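Search this board
Advanced search

Rules, Moderation and Feedback > Announcements
Tags: flair, spam, help posts, new members
6 min read

Trial rule for help posts, starting in May

toshio_n (moderator)

Evening all. From the start of May we're running a trial on the Help board. If you start a thread there you'll need to put your operating system and the version of the program you're asking about in the first post. Posts without both will be held in the queue until the author adds them. They won't be deleted.

We're also changing the link rule. New accounts can't post links until they have 7 approved replies. At the moment the limit is 2, and the spam accounts get past it by posting "thanks, great info" twice and then dropping a link to some coupon site.

Flair stays as it is, except that "General" is going. It was used for everything and told us nothing. Existing threads with that flair will keep it, they just won't show up in the filter list any more.

Questions and objections in this thread please. I'll read all of them.

Toshio Nakajima

paddockgate

Fine with the link rule. I don't like the queue. Someone whose program won't open is already annoyed, and now they have to wait for a mod to wake up before anyone can see the question. Can't the form just refuse to submit until both boxes are filled in?

toshio_n (moderator)

I'd like that too. The board software lets us require flair and require body text, but it can't check what's in the body. The best we can do is a template that appears in the box when you click New Post, and people delete it.

ferrous_kev

They do delete it. I deleted it myself last time without reading it.

Murakami

I moderated on another board that tried the held queue. It worked for the regulars and drove off everyone else. People would post, see nothing come up, post again, then post a third time in the wrong section asking where the first two went. We ended up with more cleaning up than before.

If you do go ahead, the automatic message has to say plainly that the post was received and what is missing from it. Ours said "your submission is awaiting review", and people took that to mean they'd been banned.

toshio_n (moderator)

Good point about the message. Current draft:

"Your post has been received. It's missing your operating system, your program version, or both. Edit the post to add them and it will go up."

Does that read all right?

Murakami

Better. Put in where the edit button is. On the phone layout it's behind the three dots and new people can't find it.

yetunde_h

I'm against the operating system part for one reason. A lot of the questions on the Help board are for things that run in a browser. If somebody asks how to export a calendar from a web app, their operating system makes no difference and the version is whatever the site is serving that day. You'll be holding posts over information that isn't used.

I went back through the Help threads I've answered this year and most were that kind. Can the rule be "version, or the word browser"?

Yetunde Haruna

ferrous_kev

Disagree with that. Half the browser questions turn out to be an extension or an old browser on an old machine. I had one the other week where the bloke swore it was the website, and he was on a laptop that hadn't been updated since he bought it. Took four replies to get that out of him. If he'd had to type it at the start we'd have been done in one.

yetunde_h

Then ask for the browser name. I'm not saying ask for nothing.

toshio_n (moderator)

I can live with "operating system and program version, or the name of your browser if it's a web app". It's longer, but it covers both of you. I'll change the sidebar tonight.

paddockgate

While the sidebar's open, the recommended software list needs a going over. Ovivach is still at the top for photo albums and it's had no update in a long while. Florkisis is listed as free and it's now free for a trial and then paid. We've got people following our own list and coming back cranky, which is fair enough.

The link to the Troremdale thread is dead as well. That was the one with the instructions for shifting your labels from one program to another, and I've never found another copy. If anyone saved it, please post it again. I'd do it from memory but I'd get the order of steps wrong.
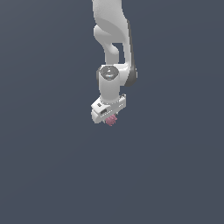 Murakami reckoned the Ovivach entry should stay, with a note next to it, given it still opens old albums that nothing else on the list will read. Take it off and the next person with a folder of those files has nowhere to start.

paddockgate

Happy with a note. It shouldn't be at the top though.

quollmate

I've got part of the Troremdale thread saved as text. It has the first post and the replies down to where the argument about folder names starts. The screenshots didn't save. I'll clean it up and put it in its own thread under Guides so it's not buried in here.

toshio_n (moderator)

Thanks, that would be a big help. Tell me when it's up and I'll pin it.

ferrous_kev

Back on the rule. Who's clearing the queue? There are two mods I ever see online and both of you are asleep when the North Americans are posting. If a post sits for ten hours, the person has gone somewhere else.

toshio_n (moderator)

We've asked for another mod in a later time zone and had one reply so far. Held posts will also release themselves once edited, provided the words "version" or "browser" are in there somewhere. It's a crude check and will let some rubbish through. I'd sooner that than posts sitting overnight.

yetunde_h

So somebody can write "I don't know what version" and it'll go through?

toshio_n (moderator)

Yes. And in that case the first reply can tell them how to find it.

yetunde_h

All right, that takes care of most of my problem with it.

sandgroper_lin

Only a reader here, I hardly ever post. Does the link limit apply to accounts that are old but haven't said much? I joined years ago and I think I've got three replies to my name. I'd be annoyed to be treated as a spammer.

toshio_n (moderator)

It goes by approved replies, so at present yes, you'd be caught by it. Message the mod inbox and we'll add you to the approved list by hand. Same goes for anyone else in that position.

ferrous_kev

That's going to be a long list. There are 3407 members showing on the front page and I'd bet most have never posted.

toshio_n (moderator)

The ones who've never posted aren't going to be posting links either. So far I've had 20 messages from people asking to be added, and they're all done.

Murakami

How long is the trial, and how do we find out whether it's staying?

toshio_n (moderator)

It runs to the end of the month. After that I'll put up a thread with how many posts were held and how many of those were fixed and released, and we'll have a poll. If most of the held posts never come back, the queue goes and we stick with the template.

paddockgate

Can the poll have separate options for the queue and the link limit? I'd vote differently on each.

toshio_n (moderator)

Yes, two questions.

quollmate

Troremdale thread is up under Guides. Step five refers to a screenshot I haven't got, so if somebody still runs the old version, please check that the menu names are right.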